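Cell notebook, simulated cell, Lukivton bench
2021-07-19

Picked up where the May entry left off. The gripper in the simulated kitchen cell has been letting handled tools twist during the lift, and the runs that depend on it are no good for training until it stops. Today was for going through the setup of the hand in the sim, the same way we would go through the real one: pads, linkage, closing force, wrist camera pose, in that order.

Started from a clean checkout of the Nernance scene files. The copy on the bench machine had local edits in it from at least two people and I could not tell which ones mattered. Saved those off in a folder called old_edits_bench and did not merge any of them. If one of them is yours and you want it back, take it from there and put it in properly with a note.

Pads first. The contact patches on the fingertips were still the stock ones that came with the Ekwueme hand model, a single flat box per side with the friction left at the default. On a wide object this is fine. On something narrow, the box touches along one line and the object can pivot around it, which fits what we have been seeing. Split each pad into 3 strips across the width and gave them all the same friction value. Torsional friction was set to zero on the left side and to a sensible number on the right. No idea how long it has been like that. Set both the same.

Then the linkage. The hand is a four-bar on each side and the sim closes the loop with a constraint instead of a real joint. If the constraint is too soft the fingertips toe in under load. Drove the hand closed on a test block, and the tips were leaning in further than they should. Stiffened the loop constraint in steps until the toe-in went away, then one step back, as at the last step the fingers started to buzz. The buzz is easy to miss in the viewer. It shows up clearly in the joint velocity plot, so look there.

Also found that the mimic ratio on one of the inner bars had been typed in by hand and rounded. Replaced it with the value from the model sheet. Small thing, but it makes the two sides arrive at different times, and the object gets pushed sideways before the second finger touches. Worth checking on any hand copied from this one.

Closing force. The old config had the force limit at 150 in the controller's own units, and the notes in the file say "do not lower". There is no reason given. I lowered it anyway for the slim-shaft case, since the limit was set back when we only picked up cans and boxes. With the pads split up, a lower limit should hold. Left the high value in place for the other object classes and made the limit a per-class setting. Clerkow uses the same config loader, so I will let them know the field has moved.

With those changes in, reset the scene with the black-handled piece and ran the approach slowly so I could stop it at the grasp.

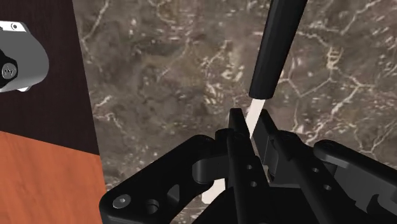

Wrist view at the grasp, long handle over the marble. Pale shaft between the tips, pad visible on the right finger.

The thing to check in this view is where the shaft sits relative to the tips. The handle comes down at a slant and the shaft carries on along the same line, so the fingers are never going to meet it square with the current approach. It is also held right up between the tips, with the finger bars well below. I would like it deeper. The planner picks the point from the bounding box of the whole object, and the box has no idea that the handle is fat and the shaft is thin. For now I added a manual offset along the approach direction in the task file. It is marked as temporary. A proper grasp point on the object model would be better, and it should be on the handle for most tasks anyway.

Went on to the repeat runs. Batch of 20, same start pose, small random shift of the object, lift and hold. Results are in the run log under today's entry. Short version: the twist is much smaller than it was, and the object stayed in the hand on all but 2 of them. Both of the failures had the object shifted toward the same side, and in both the left finger touched first. So there is something left over in the timing, or the wrist is not centered where I think it is.

That led to the camera pose. The wrist camera is fixed to the hand in the scene file, and the offset was copied from a drawing of the older bracket. On the newer bracket the camera sits a little farther out. The vision side uses this offset to work out where the fingers are, so an error there goes straight into the approach. Put in the numbers from the newer drawing and re-ran the two bad starts. One of them now holds. The other still slips, later than before. I did not chase it further.

A few notes on looking after this cell, mostly for whoever has it next:

Do not edit the hand model inside the scene file. The scene pulls the hand in from the shared folder, and if you change it locally you get a private copy that drifts. This is how the friction values ended up different on the two sides, I think.

After any change to the linkage, do the block test before anything else. Close on the block, hold, look at the velocity plot. If it buzzes, soften the loop. If the tips toe in, stiffen it.

The marble surface has its own friction and it is fairly low. If an object slides away on first touch, check the surface before blaming the fingers. I lost part of the morning to this with a different object. The wood surfaces have separate values – they are not linked to the marble, so changing one does nothing to the others.

Render quality has no effect on contact. Turn it down for batch runs. Turn it back up before saving images for the vision side, or they will complain about the reflections again.

The time step is shared between the physics and the controller. Halving it makes the buzz go away and also makes everything slow, and it hides a bad linkage setting. Please leave it where it is.

Still open:

Grasp point on the handle, to replace the temporary offset.
The remaining slip. Check the finger timing again with the new camera offset in place.
Find out who wrote "do not lower" and why.
Same pad and ratio changes to the second hand, which was copied from this one in May and will have the same faults.
Compare pad wear on the real hand with the split-pad model. The real pads are due for replacement and it would be good to measure them before they go in the bin.

Config committed to the Nernance branch with the old values kept in comments. Block test plots are in the same folder as the run log. Left the sim machine on, with the scene loaded and paused at the start pose.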